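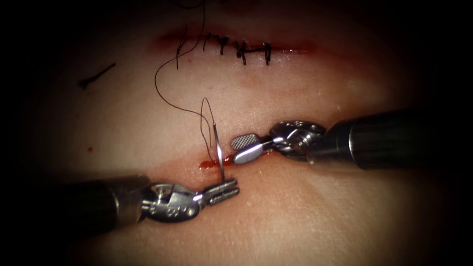 Upper line stitched, lower one still open. Needle standing nearly upright in the lower cut, thread looped.

Suturing practice at Tollstead — gallery, 31 January 2025

Pads are the Skornitura ones, same as we had in August, and the black thread is from the big box under the sink (100 packs to a box, we're well into it). Two cuts per pad, upper first, then lower. Interrupted stitches only for now, running stitch comes later in the program.

Few things to look at in the top photo while I've got you. Spacing along the upper line — second and third stitches sit close together near the middle, the others have more room. Right end hasn't been closed yet, you can still see the faint red line carry on past the last stitch. Left-hand stitch has a long tail hanging off it. Tails want trimming to the same length, please, and cut bits go in the dish, not left lying on the pad like the one at upper left.

Fake blood is the bright red stuff. Go easy with it. It stains the pads and they're 50 dollars each now, so every pad gets used til there's no clean patch left. Wekgate do a cheaper one but the colour is off and it tears at the edges, we tried it.
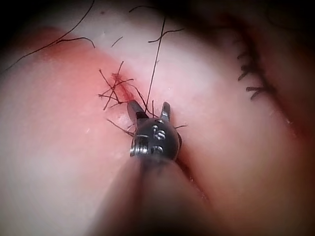 Close in on the knots. Jaws open, black ends going every which way.

That cluster to the left of the jaws is what I mean about tails. Short and stiff is fine, but with so many in one spot it's hard to pick out the strand you actualy want. Slow down, find your long end, then grab.

More pics when I've sorted thru them. If you want the full size ones ask Prodromos Tsolakis, he has the drive. Pad numbers go in the book, last one written down was 3644. Lights off and thread box shut when you leave.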